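5.2 Sorting the small parts into the tray

1. Lay the floor panel flat and wipe it with a dry cloth. The marble pattern hides small pieces, so look at it from two sides.
2. Put the organizer tray in a back corner, with the small compartments to the front and the lid open behind.
3. Pour the black parts in the middle of the panel. Keep them in one group.
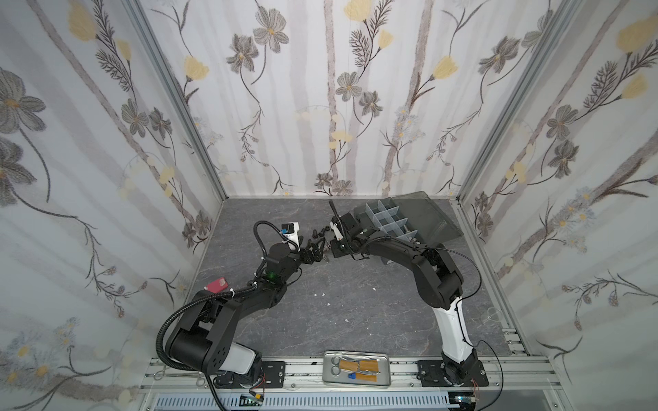

Fig. 5 - Tray in the back corner, parts on the floor panel

4. Take one part at a time and place it in a compartment. Do not mix two kinds in the same compartment.

Note: White specks on the panel are easy to see. Remove them before you close the lid - they can fall between the parts.

Caution: Do not press the lid if a part stands higher than the dividers.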